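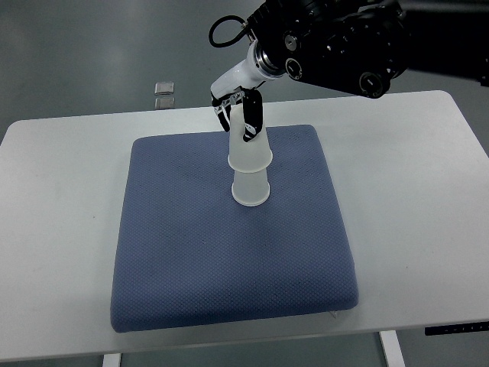

Geprüft von: Technikaufsicht, Schülerlabor Zunddale - 21. Mai 2020

Prüfliste Stapelaufgabe, AG Robotik, Raum 508

1. Tisch steht fest, Tischbeine ohne Spiel
Ja. Das Bedienfeld an der Tischkante wird während der Läufe nicht angefasst. Steht so in der Ordnung, ich glaube es erst, wenn ich es sehe.

2. Unterlage
Mit Mängeln. Zwei Becher auf einem Kissen zu stapeln mag als Aufgabe reizvoll sein, eine feste Auflage ist das nicht. Flecken auf dem Stoff, bitte waschen. Unter der Ecke schaut ein Stück durchsichtiger Kunststoff hervor - entfernen.

3. Greifer
Die Finger schließen am oberen Becher. Weiße Kabelbinder am linken Finger: als Dauerlösung nicht akzeptiert. Greifkraft laut Projektmappe "gering". Ein Messwert fehlt, schon im April angemahnt.

4. Kabelführung
Offen. Die Schlaufe über dem Handgelenk ist mir zu frei. Dass sie "noch nie hängen geblieben" sei, ist kein Nachweis.

5. Boden
Zwei kleine Metallteile hinter dem Tisch. Wegräumen.

6. Not-Halt
Protokoll Nr. 1313 nennt 3 Auslösungen, alle bestanden. Wer ausgelöst hat, steht nicht dabei. Wiederholen.

Freigabe für den Kinditz-Wettbewerb: vorerst nein. Nachprüfung nach Erledigung der Punkte 2 bis 6.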